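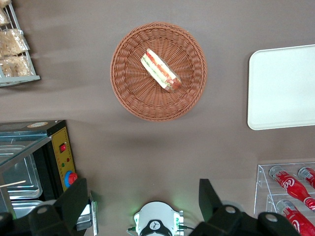
Xiomara Boateng

Bread starts going stale as soon as it leaves the oven, and most of the change has little to do with water leaving the loaf. A slice sealed in a vapor-tight bag will still turn firm within days. The cause is in the starch, and bakers who sell to the packaged sandwich trade spend a good part of their working lives trying to slow it down.

Wheat starch comes in granules made of two polymers, amylose and amylopectin. In the oven the granules take up water, swell and lose their ordered structure. Amylose sets first, during cooling, and gives the crumb enough strength to be sliced. Amylopectin reorders over several days. As its branches line up again they hold water within the crystal, and the crumb feels dry even when its total moisture has hardly moved.

Temperature controls the rate. Recrystallization is slow at room temperature, quick just above freezing and close to nil in a hard freeze. A refrigerator is therefore the worst place for plain bread. It is also where a filled sandwich has to go, and the chilled sandwich business is built on that conflict.

Grovard, a contract bakery with one plant and two slicing lines, supplies pan bread to sandwich assemblers within a day's drive. Clyde Halvorsen runs its test room. Every batch is sampled with a compression gauge: a flat probe pushes into two stacked slices to a fixed depth and the peak force is recorded. Last November the room logged 2481 readings. Halvorsen discards the first reading of each session, as the probe tends to be colder than the crumb.

The plant's main tools are enzymes and emulsifiers. A maltogenic amylase trims the outer chains of the amylopectin so that they crystallize poorly. Monoglycerides form complexes with amylose and soften the initial set. Dose matters in both cases. Too much amylase leaves a gummy crumb that drags on the slicer blades, and Halvorsen has thrown out whole racks for it.

Moisture migration is a separate problem. Tomato has a water activity near that of pure water, bread is noticeably lower, and water moves down the gradient until something stops it. A continuous layer of butter or mayonnaise works as a barrier. Gaps in the spread show up later as gray, wet patches. Azlan Nasution, who formulates spreads at Anska, tests coverage by dyeing the water phase and cutting the slice after 144 hours. His current spread passes at seven grams per slice, and he would like to get it lower.

Crust behaves the opposite way. It leaves the oven much drier than the crumb and takes water from it, so it turns leathery while the inside firms.
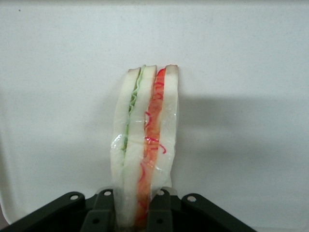 Can a stale slice be made soft again?
Heating it through to about 140°F melts much of the recrystallized amylopectin and softens the crumb, but the effect fades as the slice cools, and water already lost is not replaced.

Freezing remains the simplest way to hold plain bread. The loaf should pass quickly through the range just above and below freezing, and it should be thawed at room temperature in its bag. Halvorsen keeps frozen reference loaves for 11 weeks and then replaces the set. Older ones show a white ring under the crust where ice has sublimed, and their readings drift upward.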